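The White Tablecloth Test
What a plain covering does for a table, and what it asks in return
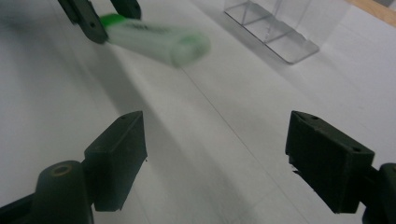 White is the least forgiving color sold for table coverings and still the one most often ordered. Leire Salcedo has specified coverings for workshops, craft rooms and family kitchens for 11 years, and her standard recommendation has not changed in that time: white, matte, one piece, no pattern. The argument is contrast. Dark objects separate from a white surface at once, and pale or see-through ones, such as a translucent green cylinder or a clear plastic container, keep enough of an outline to be found again. On a patterned cloth the clear container is the first thing to go missing.

Salcedo sorts coverings into 2 groups, woven and wipeable. Woven covers lie flat under their own weight, absorb small spills and can be washed hot. They also shift when someone leans on them, and they hold crumbs. Wipeable covers stay put and clean up in seconds, but they crease along the fold lines from the package, and a crease will tip a narrow object.

The cure for creases is time. Salcedo unrolls a new cover face down on the floor in the evening and leaves it for 12 hours before it goes on the table. Ironing from the back through a towel works on some coated cloths and ruins others, so she tests a corner first.

Fit matters more than material. For a dining table, a drop of several inches on each side is usual. For a work table she cuts it much shorter and clips it underneath, where it will not catch on a lap or a drawer handle. The Driltberg clip, a flat steel spring, holds well on tops of ordinary thickness. Turkel makes a screw version for thick tops – slower to fit, and harder to knock loose.

Glare is the common complaint. A glossy white cover under a ceiling fixture produces a bright patch that moves as the viewer moves, and small clear items vanish inside it. A matte finish removes most of the problem. Moving the lamp to one side removes more.

Stains follow a pattern. Tea and coffee lift from a coated surface if they are wiped the same day. Ballpoint ink does not, and turmeric may fade in sunlight over a week or two. Black rubber and foam leave gray smears that respond to a pencil eraser. Solvent cleaners take off the mark and the finish together.

Olmedo sells its matte cover by the roll. Vekard sells cut lengths with a felt backing, which quiets the table and adds some grip on varnished wood. Salcedo keeps both in her studio. The felt-backed one is on the long table, and after 300 wipe-downs, logged in pencil on the underside of the tabletop, it has dulled slightly along the front edge and nowhere else. She plans to turn it end for end in May.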